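About Pulon Career Center

If you've ever stood in our doorway on Carness Street wondering whether you're allowed to come in, you are, and we're so glad you did! Kenna Rennie opened Pulon with 40 donated textbooks and a coffee maker, after years of helping neighbors in Presmont fill out job applications at her kitchen table (she still does that, by the way, if you ask nicely).

These days we have 2,337 members, and they come for all sorts of things: a first resume, a trade certificate, a GED, or just a good long talk about what to try next. Last year 1,067 people finished one of our evening courses, and we could not be prouder of them.

Everything is free for residents of Presmont and Fiore. Our summer sign-up opens in July, and the welding and bookkeeping classes fill up quickly, so please call early. Evening classes start at 6:30, and you're welcome to bring your supper along.
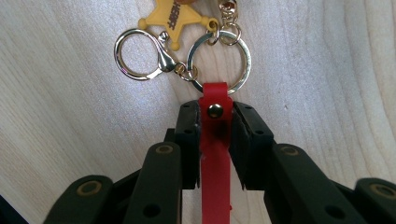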